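Dust is my least favorite subject and I seem to know a lot about it. I've lived with two cats, a gravel driveway and a stretch of shelving that runs the length of the hallway, so every week something somewhere has gone gray again. These are the habits that stuck. I've tried plenty of others and dropped them.

## Start high, finish at the floor

I know, everybody's grandmother said it. I still caught myself vacuuming first for years because the floor looked the worst! Then I'd do the top of the bookcase and watch it all float down onto the clean rug. Now the order is ceiling corners, light fixtures, curtain rods, tops of cabinets, shelves, tables, baseboards, floor. Give the room ten minutes between the last shelf and the vacuum (I make coffee) so whatever is still in the air has time to land.

## Use less spray than you think

A wet cloth on a dusty surface makes mud. Thin mud, but mud - you'll see it in the corners once it dries. Go over everything dry first, then follow with a barely damp cloth only where there are rings or fingerprints. On bare or oiled wood I skip the spray bottle altogether and just wring out a cloth in plain water, wipe along the grain, and dry it straight after with an old T-shirt.

If you do like a spray, put it on the cloth and never on the furniture. My Riis bookcase has a cloudy spot the size of a quarter from the time I did it the other way, and nothing has shifted it.

## Open shelves on metal frames

I love the look of these, boards up top and skinny black legs, and I own more of them than I should. They show dust faster than anything else in the house. My routine goes like this:

1. Take everything off one board at a time and put it on a towel. One board, and then put it all back before you start the next, or you'll end up with a hallway full of vases and no will to live.
2. Get the crumbs off before you dust. Anything with grit or color in it (crayon bits, chalk, potting soil, candle wax) will smear or scratch if you rub it. Pick up the big pieces, then use a dry paintbrush to sweep the rest into a dustpan held under the edge.
3. Run a fluffy microfiber duster along the board from one end to the other in long, slow pulls. Short flicks just send the dust to the neighbors.
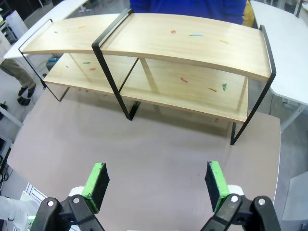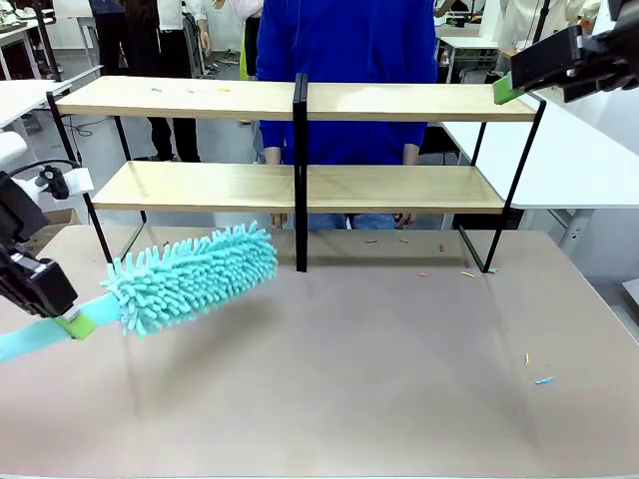 4. Do the frame last. Wrap a slightly damp sock around your hand and slide it down each upright, then poke a cotton swab into the spots where metal meets wood.
5. Look along the boards at eye level while they're bare. If one has started to bow, flip it over if it's the same on both sides, and move the heavy stuff closer to the supports.

I'd also check the screws while you're down there. Mine work themselves loose by December every year, when the heat has been on for a while and the wood has shrunk a little.

## Chenille or flat microfiber?

I keep both. The chenille kind, with the fat noodle-looking fingers, is great on anything with edges and gaps: chair rungs, blinds, picture frames, the back of the TV. Flat cloths are better on glass and on big plain tabletops, where the noodles tend to leave little trails.

I bought a Takus duster with a bendy handle in spring and it has earned its hook in the closet. The Ivetti one I had before shed fluff from the first day, so that one does the garage now.

## Washing the things you clean with

A dirty duster is just a way of moving dust from the bedroom to the living room. Mine get a good shake outside after every use and a wash when the shaking stops helping.

- Slip the head off the handle if it comes off. If it doesn't, swish it in a bucket of warm water with a squirt of dish soap.
- No fabric softener, ever. It coats the fibers and they stop grabbing.
- Wash microfiber with other microfiber. One load with bath towels and you'll be picking lint out of it for weeks.
- Hang it up to dry with the fluffy end down, somewhere with moving air.
- Bleach is out too, it makes the fibers brittle.

## The places I forget

Top edges of doors. The fan blades (pull an old pillowcase over each blade and drag it back toward you, the dust stays inside!). Lampshades, which do well with a lint roller. The vent cover in the bathroom. The cord behind the desk, which in my house is more of a dust rope.

And the furnace filter - I write the change date right on the cardboard edge with a marker. The one in there now says 24 September 2019, so I've got no excuse for not knowing.

## Houseplants count as furniture

Big leaves collect as much as any shelf. Hold one hand under the leaf and wipe the top with a soft damp cloth, working from the stem out to the tip. Fuzzy leaves don't like water, so those get the dry paintbrush. Small plants go in the shower for a minute on lukewarm, then drain in the tub overnight before they go back on their saucers.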